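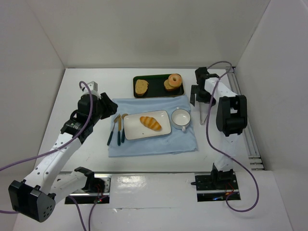 Page 40

Section 5: Cable faults and unexpected stops

This section applies to the Vurnance two-arm table cell when used with the breakfast setting exercise. It must be read by every operator before a cell is returned to use following a stop. It replaces the guidance on snagged cables issued by Draston in December.

5.1 Background to the fault

The purple cable on each arm is routed outside the links, with a free loop at the wrist. If the loop is too short, it pulls tight when the wrist turns and the arm may halt with a joint error. If it is too long, it can catch on the upper joint housing or sweep across the table. Both conditions have been reported by sites, and in one case an arm continued to pull against a caught cable for around 20 seconds before the operator intervened.

Caution: A stopped arm is not a safe arm. The joints may still be powered, and an arm holding tension in a cable can move suddenly when the cable is freed.

5.2 Immediate action

1. Press the stop button. Do not attempt to finish the exercise.
2. Switch off the supply to both arms, including the arm that has not reported a fault.
3. Wait 40 seconds. Support the upper link of the affected arm by hand if it begins to sink.
4. Record the error shown on the Windeo control screen, together with the time of day.
5. Leave the tableware and food items where they are until the record has been made.

Note: The red indicator lights at the arm bases must not be used to judge whether the joints are powered. Use the isolator position only.

5.3 Inspecting the cable

1. Follow the cable by eye from the wrist to the point where it leaves the cell.
2. Move the wrist slowly by hand through its full turn. The loop should open and close freely at every point.
3. Check the outer sleeve for flattening, splits or shiny patches. A damaged cable must be replaced and may not be taped.
4. Look into the mounting slot at the front of the table. Wiring there must lie clear of the slot edges. 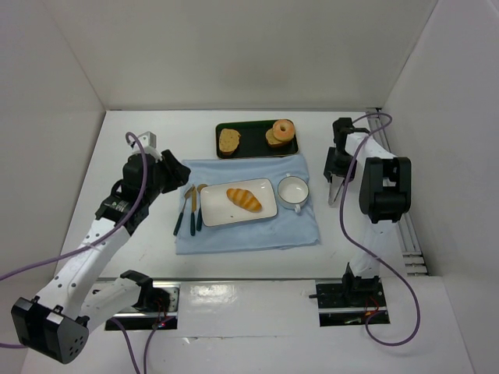
5. Repeat these checks on the other arm, even where no fault has been found on the first.

5.4 Restarting the cell

1. Confirm that hands, tools and loose clothing are outside the enclosure.
2. Restore the supply and run the homing routine at reduced speed.
3. Check that neither gripper will pass over the cup on its way to the home position. If it will, remove the cup first.
4. Run the exercise 5 times at reduced speed, with one person at the stop button throughout.

Caution: Do not raise the joint force limit in order to clear a repeated error. The limit protects the operator as well as the arm.

5.5 Reporting

A second cable stop within 200 cycles must be reported to Vidar Haugen at Draston, and the cell withdrawn from use until a reply is received. Requests for replacement cables – Brandão pattern only – should be sent to Åsmund Hedlund with the cell number and the side of the arm concerned. Damaged cables are to be kept and labelled, as they may be asked for.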